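# Plastic stool with push-in legs: three go in, the fourth sulks

**Vesna Pavlović**

I have bought a Fola stool, the sort that arrives flat with four legs and a booklet of no words. The seat is one piece of white plastic with a round socket at each corner. The legs push in. That is the whole design, and I have still managed to spend an evening on it.

Three legs went in with a decent shove. The fourth goes in about as far as a polite handshake and then stops. I've swapped it with the others, and whichever leg goes last is the one that won't. By 11 at night I was sitting on the floor beside a stool with three legs, which is technically furniture in some countries.

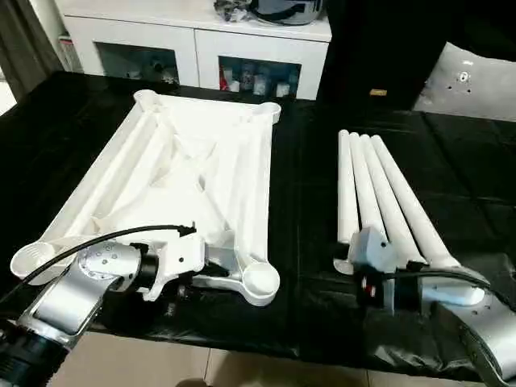
The booklet has one drawing, and it shows the finished stool with a happy person on it. It doesn't say which end of the leg goes where. I've assumed the rounded end goes in the socket and the wider, flared end goes on the floor. The underside of the seat is all diagonal braces, so there's no flat bit to lean on while pushing. Is there an order to this? Do I need a mallet? I'd like it up before my mother visits in November, as she gave me her opinion of the last one.

**Damir Bošković**

Just hit it.

(Fine, with a rubber mallet, and a folded tea towel over the foot. Mine has been up for 14 months. One leg is slightly wonky, but so is the kitchen.)

**Gergely Csizmadia**

Please don't just hit it. I did, and I am now the owner of a Matić stool with a split socket and a very firm fourth leg.

You've got the ends right. What you're doing wrong, I suspect, is finishing each leg before starting the next. Plastic seats like these flex a bit, and with three legs rammed home the last corner is pulled out of true. So:

1. Turn the seat upside down on a table. The floor will do, but your knees will write to you about it.
2. Look in all four sockets for bits of moulding. Mine had a whisker of plastic in one that I took off with a nail file.
3. Stand every leg in its socket, loosely. Don't push yet.
4. Go round diagonally, a bit at a time, leaning down along the line of the leg. The legs splay outwards, so pushing straight down is pushing slightly the wrong way.
5. Hold the rim of the seat near whichever leg you're doing, or the whole thing walks off across the table.

With all four in, it should look like a cow that has given up.

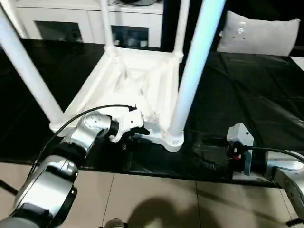
## Getting a leg back out again

You'll need to do this first, Vesna, as you've three in already. Grip low down, close to the seat, and twist while you pull. Pulling from the foot end gives you lovely leverage, all of it on the socket. I gave mine 30 seconds of twisting before anything moved - it felt like a jar of gherkins and made much the same noise.

If it won't budge, leave it somewhere warm for an hour and have another go. I wouldn't use oil. You'd be sitting on the consequences.

**Thắng Chu**

Agree with Gergely on nearly everything. I'd add that the low grip matters going in as well as coming out. I put up six of these, plus a side table on the same principle, for the community room at Cunstead, and the ones I held halfway up all went in crooked.
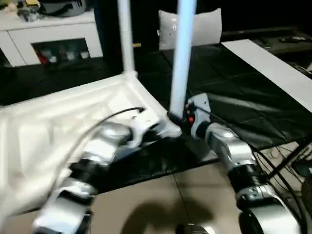

*Two white uprights, the right-hand one gripped near the bottom.*

Also, have a proper look at the end of the leg before you blame the socket.

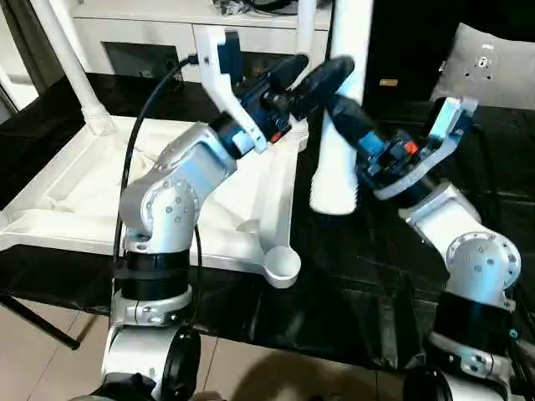 Push-fit legs vary more than you'd think between makers. The cheap Floler ones I started with were smooth all the way down and fell out if you sneezed. Others have ribbing at the end, like the upright pole there in the middle, and it's the ribs that do the gripping, so don't sand them off however tempting it gets. A ribbed end can feel as if it has stopped when it has only met the next ridge. Lean on it again, a bit harder, and listen for it going in.

If it still won't go, send it back. Damir's mallet is a last resort, and so, on the evidence, is Damir.

**Vesna Pavlović**

All four in! It took longer to get the old three out than to do the rest, and the gherkin noise was accurate. It rocks very slightly, but I've moved it to a different tile and now it doesn't.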